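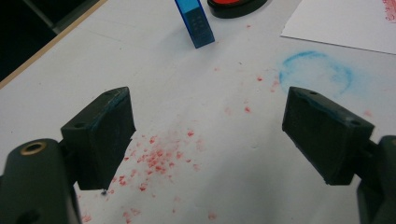 White tabletop, two dark gripper fingers

From: Aisyah Setiawan
To: Dradton Bible Study list
Subject: Re: Two witnesses and the 42 months

Fatemeh Abbasi wrote:
> The Korora study guide says the two witnesses in Revelation 11
> have to be Moses and Elijah. Fire and drought point to Elijah,
> water into blood points to Moses. I think chapter 4 of the
> guide settles it. Could we skip the discussion and go on?

I'd like to keep the discussion, please. I read chapter 4 twice and I don't see where it gets settled. The text never names them. It calls them two olive trees and two lampstands, and that comes from Zechariah 4, where Moses and Elijah don't appear at all. The guide gives Zechariah one footnote in nearly 200 pages.

Plenty of older writers said Enoch and Elijah, on the grounds that neither one died. Others read the pair as the church. I'm not sold on those either -- the Enoch argument leans hard on Hebrews 9:27, and Lazarus presumably died twice.

The chart on page 108 bothers me more. It puts the 1,260 days in the first half of the tribulation and the 42 months in the second, with no verse given for the split. Where does that come from? If someone has the older edition, please check whether it's in there too.

I can bring copies of Zechariah 4 for 10 people.

Aisyah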